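Home | Courses | Travel | Instruction | Gear | Subscribe

Filed under: Courses & Clubs, Small Courses

The Happiest 10 Holes in the Valley

By Anderson Sales
2018-06-30

The first tee at Ekstead sits so close to the clubhouse porch that you can set your coffee on the railing, hit your drive, and pick the cup back up before the ball stops rolling. I know this because I did it three mornings in a row, and on the third morning the ball even stayed in the fairway.

Ekstead has 10 holes. It used to have nine, and if you ask how it got the extra one, you'll hear a different story depending on who's pouring the iced tea. The version I like best has the original owner, a man named Rusnák who had never played the game, mowing a strip between two walnut trees so his wife could watch the creek from a bench. Golfers saw short grass and started hitting balls down it. By the next summer there was a cup in the ground, and it has been the fourth hole ever since. The bench is still there, a little to the left of the green, and it comes into play far more than a bench should.

What a wonderful hole it is! It plays 193 yards from the back, slightly downhill, with the creek curling behind and a green that looks flat until you putt on it. I hit three different clubs on three different days and never once picked the right one. The locals land it short on the right and let the slope do the work. I tried that too, and found the bench.

If you want a regulation round, you go around twice and leave two holes out, and this is where the place gets really fun. The club lets each group decide which two to skip on the second loop. Groups argue about it for the whole front side. Big hitters want to skip the third, a tight little dogleg that takes the driver out of your hands, and everybody over seventy seems to want to skip the long climb at eight. The scorecard has 18 blank boxes and you write in the hole numbers as you go. Mine looks like a phone number.

The grass deserves a paragraph of its own. The fairways are kept a touch longer than you'd find at a private club, and the ball sits up so nicely on them that I started hitting my old four wood again, a club I'd pretty much given up for dead. The greens are small and quick without being mean. There's clover in the rough, and on warm afternoons there are bees in the clover, so you learn to take your practice swing somewhere else.
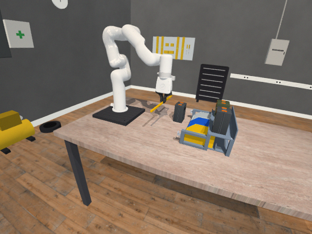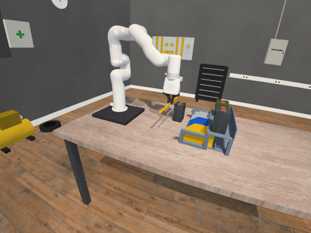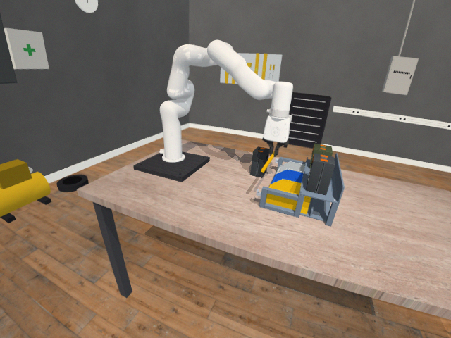 Walking is the way to do it. The club owns a handful of carts and will rent you one if your knees are bad, but the tees are so close to the greens that riding hardly saves any time. I carried a light bag with nine clubs and went around the first loop in a bit under two hours, and that included a stop at the water pump behind six (the water tastes like pennies and is very cold, and I'd recommend it to anyone). There are no yardage signs except a few painted stakes. You look at the flag and make up your mind. I'd forgotten how much I like that.

The sixth is the one that'll end up on the calendar, a short par four that runs along a ridge with the whole valley spread out on the left. From the tee you can see the grain elevator in Oka and, on a clear day, the water tower past it. A good drive will run up to the front of the green. A bad one will go over the ridge, and there's a little path worn into the hillside by people looking for theirs. I walked down it twice. On the second trip I found four balls, none of them mine, and felt I'd come out ahead.

Then there's the ninth, which I have to admit drove me a little crazy. It's a par five that doubles back on itself around a pond, and the sensible way to play it is so plain and so easy that you'd have to be a fool to try anything else. I tried the other way every single time. Once, on my last evening, I carried the water with a fairway wood I hit right on the screws and made a four, and I let out a yell that got me a wave from the folks on the porch. The tenth brings you right back to them, a gentle uphill par four with a wide green and an audience.

That porch is half the reason to come. Lunch is a grilled ham and cheese, a bowl of soup, or both. On Thursday nights they put out long tables for the Sotix, a nine-and-a-bit match that has been played here since before anybody wrote down the rules. Teams of two, one ball, and the winner of each hole gets to choose one club that the losers can't use on the next. By the tenth tee I was hitting a putter off the ground and laughing too hard to keep it straight. My partner, a retired mail carrier with a swing like a man shutting a gate, told me we'd been robbed on the seventh. We lost by five.

Oka itself is a nice town for a night or two. It has up to 2,000 people in the summer, fewer once the orchards are picked, and there's a motel on the main road with clean rooms and a stack of board games in the lobby. The bakery opens early enough for golfers. Get the plum roll, and get there before the first tee times go out, or there won't be a plum roll.

Ekstead stays open into November if the frost holds off, and I'm told the fall is the best of it, with the walnuts down and the creek running high behind the fourth. The leaf rule is generous. If you're sure it landed in there, drop one and keep moving. I'm already trying to talk two friends into the drive — one of them doesn't even play, but I've described the porch to her in some detail and I think she's coming around.

Tee times are taken by phone, or you can just show up and put your name on the chalkboard by the door. Bring cash for lunch.

Tags: small courses, walking golf, weekend trips

18 comments | 193 shares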